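Mornard Institute Opens Its Manipulation Laboratory to the Public

26/11/2021

The Mornard Institute received 261 visitors at its October open day, the first held in the new manipulation laboratory on the ground floor of the Nel Building. Guests were admitted in small groups and spent half an hour at the work stations before moving on to the lecture hall.

The laboratory studies how robot arms handle ordinary objects. Its staff members teach the arms by guiding them through a task by hand, recording each attempt, and using the recordings to train a control program. The collection for the current project, known as Hutus, stands at 2,000 recorded attempts. Funding for Hutus is shared between the Institute and Huvov, a maker of small assembly equipment with offices in the same district.

Rami Haddad, who directs the laboratory, opened each session with a short talk on safety and on the history of the program. He reminded visitors that industrial arms have stacked and sorted goods for decades, usually in settings where every part arrives in the same place and at the same angle. The Institute is concerned with work in which the parts do not arrive that way.

"A child of 2 will try to put one block on another and will learn from the fall," Mr. Haddad told the morning group. "We are asking the machine to do the same kind of learning, with a great deal more paperwork."

The main demonstration was a block stacking task carried out at a wooden table fitted with two arms. The task calls for a tower of four colored blocks built inside a square marked on the table in black tape. One arm places the blocks while the other waits with its fingers open. Visitors were asked to remain behind the rail and to hold questions until the arms had come to rest, a request that the younger guests found difficult to honor.

Mr. Haddad explained that the upper blocks demand the most care. A small error in the position of the second block is carried into the third, and the arm must judge how far it may lower the last one before letting go.
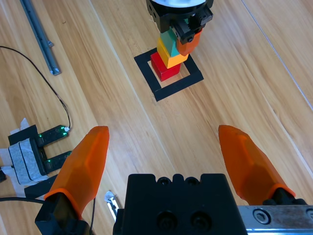

Several visitors asked why the laboratory does not use larger or heavier objects. Mr. Haddad replied that blocks are inexpensive, are easily replaced, and allow one trial to be compared fairly with the next. Work with kitchen items and packaged goods is planned for the second phase of Hutus, subject to renewal of the agreement with Huvov.

Questions in the lecture hall turned to employment. A retired machinist asked whether the methods shown would reach local shops, and was told that the Institute does not expect to license any part of the program before the second phase is complete. A written summary of the discussion is available from the front office.

Teachers who wish to bring a class to the laboratory may apply to the Office of Public Programs. Groups must be accompanied by an adult at all times, and closed shoes are required on the laboratory floor.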